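**Notebook, February, 7:20 pm. Denim overdye, second round**

Very happy tonight. The Manole twill came out of the indigo a proper deep blue, the kind that looks nearly black in the folds and then goes bright at the seams when you hold it up to the window. Last round it was purple-ish and I sulked for a whole evening!

Writing it all down while my hands are still blue.

Cloth: Manole twill, the heavier one, cut for the jacket and for the matching skirt. Both pieces from the same bolt this time (last time they weren't, and the skirt read as a different garment entirely next to the jacket).

Bath: 20 g indigo to the small vat, stock made up the night before. Cloth soaked in plain water first, squeezed, in slowly, no splashing. Short dips, long airing. I kept wanting to leave it in and I'm so glad I didn't, the short dips built up much more evenly.

Rinse: cold, then cold with a splash of vinegar, then cold again. Hung over the sink, away from the white shirting, please.
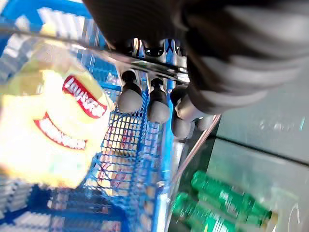
## Quilting tests

Batting is the thin cotton from Briltham. I tried their fluffy one as well and it's gorgeous to touch but it turns the jacket into a sleeping bag. Thin one wins.

Diamonds on the yoke and cuffs only. I had planned to quilt the whole front and then pinned the paper pattern up on the stand and it was far too much, all that texture fighting with the pocket flaps. Yoke and cuffs, plain body, plain skirt with one line of topstitch down the front. It looks calm and still has something to look at up close.

Thread: the rust Fateseck on top, navy in the bobbin. The 1000 m spool ran out halfway through the left cuff (of course), so buy the 2000 next time and save the swearing. Stitch length a touch longer than usual or the diamonds pucker at the crossings. The walking foot stays on, even for the straight bits. I took it off once to save time and had to unpick a whole diagonal. 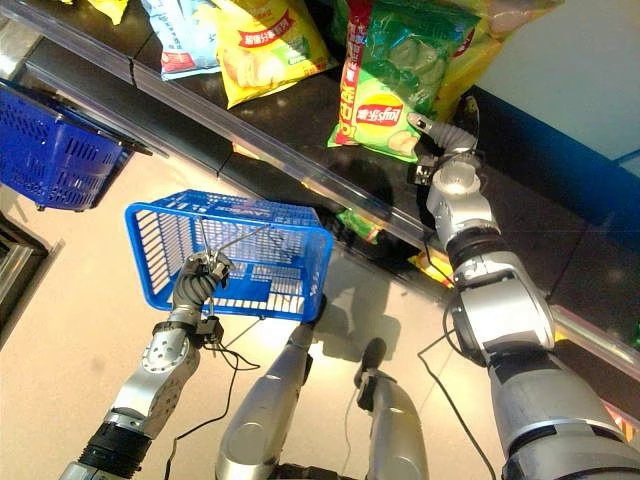

The left cuff has one crossing that's off by a thread or two. I'm leaving it. On the body it sits on the inside of the wrist and I like it there.

Pressing: from the back, with a towel underneath, never flat on the board. Flat pressing killed the loft on the first sample and it never came back.

## Wash fading

Tried three scraps: plain wash, wash with a tennis ball, and a hand sanding with 500 grit along the seam edges. The sanded one is my favorite by a mile. It lifts the color only on the ridges, so you get that thin pale line that old jackets have at the hem. Go gently, it's very easy to do too much on the diamonds and then the thread starts to fuzz.

Next: sand the skirt hem and the pocket edges, leave the yoke alone, and see whether the two pieces still look like a pair. My hunch is to fade the skirt slightly more than the jacket. All-over denim in one flat shade can look like a uniform, and a little shift between top and bottom makes it feel like something you put together yourself. 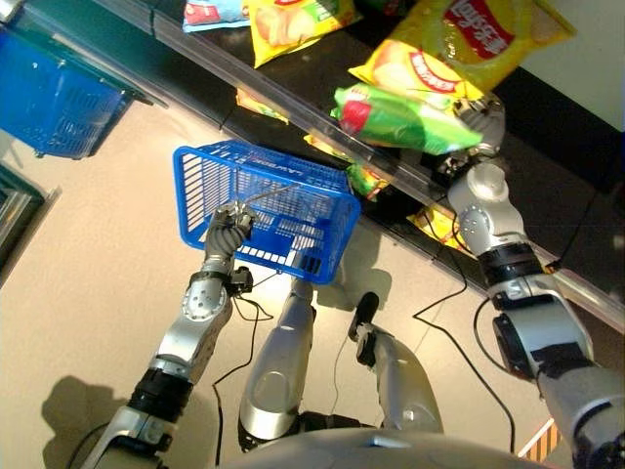 Note added by Huvitz, same page: I'd go the other way and fade the jacket more. The top half gets the sun and the elbows, so a darker skirt looks natural. Also please try copper buttons before you commit to the black ones, the rust thread is begging for it.

Fair point on the elbows! Will sand one sleeve scrap and one hem scrap and pin them side by side. Copper buttons are in the tin with the spare rivets, I'll lay them out on the placket tomorrow before I cut any holes.

Still to do: facings, skirt waistband, wash the vat spoon.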